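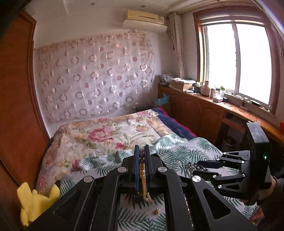
4 min read

Hello again from the court-watching desk (a generous name for a corner of a shared office with a kettle on the filing cabinet). You asked for a plain account of where the Mulura grant has gone since the last update, so I've left out the charts and I'll just tell you how it's going.

The short version is that we're on track with the courts part, a bit behind with the radio part, and under budget on travel, mainly from catching the early bus to Lopes and coming home the same night.

As you'll remember, the grant pays us to follow election petitions through the regional courts and explain them to people who'd never dream of reading a judgment. We said we'd follow every petition filed in the three districts after the local council vote. That came to 42, which was well over what I'd guessed when I wrote the application! Most were small things – a returning officer who closed the doors early, a ballot paper with a candidate's party left off, two polling places that swapped result sheets. Six went to a full hearing and the rest were withdrawn, settled or thrown out on the papers.

We've had someone in the room for all six hearings. I did the Grolitetti ones myself, and I'm glad I did, as the registry there still posts its daily list on a corkboard beside the stairs and changes it after lunch without telling anyone. I missed the first twenty minutes of one morning that way. After that I made a habit of ringing the counter at 8 am and again at noon, and the staff have been very decent about it.

The one you'll have heard of is the Lopes ward petition, where the margin was small and the judge ordered the boxes reopened. There was a lot of nasty talk about the court on local pages beforehand, some of it aimed at the clerks, and I want to be straight with you that we argued among ourselves over how much of it to report. In the end we wrote one piece on the threats, quoted none of them word for word, and put our energy into explaining what a recount order does and doesn't mean. The original result stood. Both sides have said they'll leave it there, though the losing side said so rather grumpily.

On readership, the plain-language summaries have been opened 3,067 times so far. I realise that won't set the world on fire, but these are summaries of petition rulings in districts where the paper comes out once a fortnight, and I'm pretty chuffed. The most read was the explainer on who pays costs when a petition fails. I'd never have picked it. People kept writing in to ask whether you could lose your house over one, so we've added a second page on security for costs and had it checked by a lawyer before it went up.

Now, the radio segments. We promised these would start in May and they didn't. The station at Grolitetti changed its morning program and our slot went with it, and it took longer than it should have for me to go looking for another. We now have an evening slot, shorter than the old one, and three segments recorded and ready to go. I'd like to move the unspent studio money across to translation, if you're comfortable with that. The Lakudness community hall group has asked twice for summaries in their own language, and it's a fair request given that two of the petitions came from their end of the district.

Speaking of Lakudness, the public evening there went well. We set out too many chairs, ran out of tea, and had a really good hour and a half of questions – mostly on how judges get appointed and whether a magistrate can be moved for making an unpopular decision. A retired teacher gave me a proper grilling on the difference between independence and not being accountable to anyone, and I've pinched her wording for the next explainer (with permission). I'd love to run the same evening in Lopes before the appeals period closes.

A few loose ends for your file. The petition tracker is up to date and open to anyone, and I've fixed the date sorting that annoyed your office last time. The laptop line is fully spent. The insurance line came in a little higher than quoted and I've covered the gap from printing. We haven't had any complaints from the courts about our coverage, and one correction has been published, over a misspelt ward name, which was my fault.

What I need from you is a yes or no on the translation money, and a steer on whether the Lopes evening can come out of the travel savings. The next report will cover the appeals, assuming there are any, and I'll send the receipts through separately once I've finished scanning them.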